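Brurkava Technical Institute, Main Building 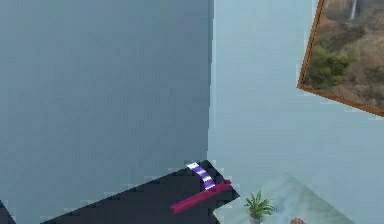

The main building of the Brurkava Technical Institute stands on the high side of the old hay market in Brurkava, and for most people in town it is simply "the Institute," even though the school long ago spread into other quarters. It was built in stages over 11 years, first as a plain teaching block with workshops behind it and later as the large four-sided building that visitors know today. The outside is a sober affair of yellow brick and gray stone, and people who expect the same indoors are often surprised by how much color there is. Two shades of blue meeting at an inside corner, the darker on one wall and the paler on the next, with a framed landscape hung on the paler side, give a fair idea of the taste that took hold in the smaller rooms, where the architects' original browns and creams had never been much loved.

Origins

Brurkava had grown quickly once the river port at Comdale was deepened, and the mills, tanneries and machine shops along the bank were forever short of people who could read a drawing or look after a boiler. Evening classes were held for years in a rented grain store, which was cold and badly lit and flooded nearly every April. The town council finally set aside the upper part of the hay market for a proper school, though it took a long argument with the market traders, who were not at all pleased to lose their wagon stands and who were in the end given the lower half of the square to keep.

The contract for the design went to the Priltis building office, a firm better known until then for warehouses and railroad sheds. Its first set of drawings showed a long, low building with a single row of classrooms. The council liked the price but thought the front too much like a depot, and sent the drawings back with a request for something "with a face to it." The second set added a raised middle section, a pair of stair towers and the deep arched doorway that has been on the school's letterhead ever since.

Construction

Work began on the foundations before the final drawings had been signed, and this caused no end of trouble. The ground under the market proved to be a mixture of clay, old rubble and the remains of a filled-in pond, and the diggers had to go down 14 feet at the northern corner before they reached anything firm. The builders laid oak piles there and capped them with limestone from the Filali quarry, brought up the river by barge and then hauled through town on carts. Residents of the narrow streets near the landing complained about the noise for a good part of the building period, and a few of the cracked curbstones from those days can still be found by anyone patient enough to look for them.

The teaching block was finished first and put into use while the rest was still going up around it, so the earliest students learned their mechanics to the sound of hammers. The chemistry wing followed. It was given thick inner walls, a separate chimney and a slate roof of its own, all at the wish of the insurers. The great hall, with its gallery and tall windows over the square, came last and cost more than everything else in the final stage put together.

Layout

The building is arranged around an open court, which was meant as a drill yard for the surveying classes and is now planted with lime trees. On the ground floor are the entrance hall, the former machine workshop and the porter's rooms. The main lecture rooms are on the floor above, along with the great hall, and the top floor was given over to drawing studios, where the north light is very good. The basement held the coal stores and, for a time, a small testing room for bricks and cement that served builders from all over the district.

The two staircases are probably the best-loved part of the interior. They are made of cast iron with stone treads, and the treads on the eastern side are so worn in the middle that newcomers are usually told to keep close to the rail.

Later changes

A fire in the chemistry wing destroyed the roof and much of the upper floor, but the thick walls did what they had been built to do and the rest of the school was hardly touched. The wing was rebuilt with a flatter roof, and the difference in height is easy to see from the court. Central heating was put in soon afterward, and the old tile stoves were taken out, apart from one that was left in the library.

As the school grew, the heavier workshops moved to a new site on the Comdale road, which could hold up to 30 classes at a time. The main building was kept for lectures, drawing and the library. It was placed under town protection on January 1, 2019, and the front, the staircases and the great hall may not be altered without a permit. The smaller rooms are not covered by the order.

See also

Comdale river port
Filali quarry
Hay market, Brurkava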